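Diltora sets out plain packing advice, and doubts most of the tips it tested

Pralport, 25 Jan 2020 – Diltora, the household storage adviser based in Pralport, has published a short guide to packing things away in bags and bins. It is a good deal shorter than the guides it was meant to improve on.

The work began in December, after the company read through 35 lists of packing tips and found most of them repeating one another. Wrap everything. Label everything. Buy a matching set of bins and the house will sort itself out. Diltora does not believe the last one, and it has reservations about the other two.

"A bin is a bin," the guide begins. "It will hold what you put in it, including the things you should have given away." The company sells no bins and takes no money from anyone who does, so it feels free to say so.

Much of the guide deals with the plain plastic bag. Bags are often recommended as a cure for dust, damp and scuffs all at once. Diltora accepts that a bag keeps dust off. On damp it is less convinced, and it suggests leaving the neck of the bag gathered loosely unless there is a good reason to seal it. A see-through or frosted bag is favored over a black one, mainly to save opening five of them to find a single bowl. Round and awkward objects get a bag each and go in by the gathered neck, with the slack film spread over the rim until the thing has settled.

Blue bins, bagged contents:

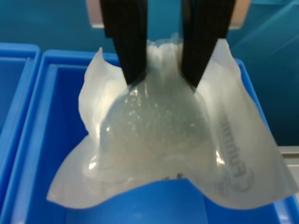
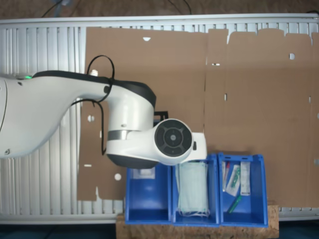
Leclerc, writing from Fusville after reading an advance copy, was not persuaded on every point and asked that the objection be passed on: a bag per object is fine for a shelf of ornaments, but a family packing a whole kitchen will run out of bags and patience by the second cupboard, and old towels do the job as well. Diltora has added the towels to the guide. It has kept the bags too.

On bins, the advice is to line them up side by side while filling and decide what goes where before the first thing goes in. Stacking can wait. The guide is doubtful about color coding, which tends to last until one bin is full and the next color is on the other side of the room. A strip of tape with a word on it is cheaper. The word "misc" is discouraged.

The guide also has a section on vacuum bags, which can be summed up as "for bedding, maybe", and a page on lids. Readers who own more lids than bins are told to stop looking for the missing bins.

The guide runs to 3 pages and is free. A first printing of 1000 copies will be left at libraries and moving supply counters in Pralport and Fusville, with 800 of them going to Pralport. Diltora makes no claim that reading it will change anyone's life – it may save an afternoon.

Copies can be requested from the Diltora office in Pralport by mail or in person.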